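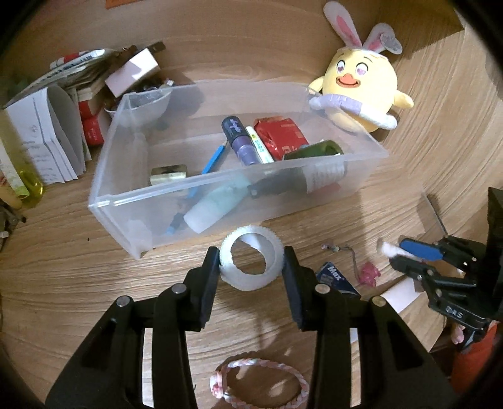

1/ Gripper maintenance thread, because I spent most of my Saturday on it and my hands still smell like contact cleaner. Two hand-held grippers, one table, one clear bin, a whole lot of desk junk. If you run a setup like mine you probably already have opinions (please share them!)

2/ Quick background for the new people. I collect pick-and-place demos at home for a little sorting cell I call Marus. I squeeze the grippers by hand, pick stuff up, drop it in the bin, and the arm side of things gets dealt with later. The grippers take all the abuse, so they get all the love.

3/ The roll standing up between the jaws is hook-and-loop cable tie, the white kind you cut to length. It's my favorite test object right now. It's round, it's got that serrated edge, there's a hole through the middle, and the loose end sticks up and gets in the way. If a jaw is even slightly off, you feel it on this thing first.

4/ So, the problem. I started getting a weird twist on every close. Object goes in straight, comes up rotated a little. I blamed my wrist for a week. Then I closed the jaws on a business card and one side touched before the other. Ugh.

5/ See the silver rivet heads on the linkage, two on each side? That's where I look first now. You hold the base still, wiggle each jaw sideways with a fingertip, and feel for a click. Left one was fine. Right one had a tiny bit of play, like a loose tooth.

6/ I didn't want to drill anything out on a weekend, so I went the lazy route: cleaned around the pivots, blew out the dust, put one small drop of dry lube on each, opened and closed it a bunch of times, wiped off the extra. The wiggle got better. It did not go away. More on that in a sec.

7/ PLEASE don't use the sticky all-purpose oil. I did that last March and it grabbed every bit of lint in the apartment. The linkage felt like it was full of sand. I had to clean the whole thing twice.

8/ Next was the opening width. I keep a log for this, and the Kozan pads I'm using now have been on since session 164. My rule is simple. Open all the way, measure, close all the way, measure, write both down. If either number has drifted more than 2 mm from the last entry, I stop and find out why before I record anything.

9/ It had drifted. Of course it had. One pad was creeping up the jaw, so the tips didn't line up anymore. Peeled it, cleaned the jaw with alcohol, let it dry all the way (go make a sandwich), stuck it back on square. That fixed way more of the twist than the lube did!

10/ Somebody always asks about the table. Yes, it's crowded, and I like it that way. The bin has markers, a blue pencil, an eraser, a mint-green tube with a white cap, a green bottle on its side. Long skinny things, stubby things, slippery things. A gripper that only works on foam cubes isn't set up yet, in my book.

11/ The braided bracelet down front is the mean one. Soft, floppy, has a bead and a little ring on it, and it lies so flat that the tips have to come all the way down to the wood. If your tips don't meet evenly you'll chase it across the table forever. Same deal with the thin tangled wire.

12/ And the chick with the bunny ears and giant heart eyes is morale. Also a decent squish test: with something plush I can feel right away if one side is pushing harder.

13/ With two grippers I do the exact same checks on both, same order, same day. I used to only service the one that was acting up, and then my left and right hands felt like two different machines. Took me about 5 minutes to notice and a whole evening to get used to.

14/ Cotton-tipped sticks live on the table now, by the way. Great pick target, and great for getting gunk out from behind the pads. Grab a fresh one for the cleaning part, please.

15/ Still on the list: new pivots for the right jaw. I've got a set sitting in my Nanport cart and I keep not hitting the button. The old ones have 1721 closes on them by my counter, and I have no clue if that's a lot. If you've swapped yours, how did you get the rivets out without chewing up the linkage?

16/ Okay, log updated, Jan 14, 2023, both units back in service. Going to run the cable tie roll a few more times and then eat dinner. I'll post the before and after numbers on the Prekberg board once I've typed them up.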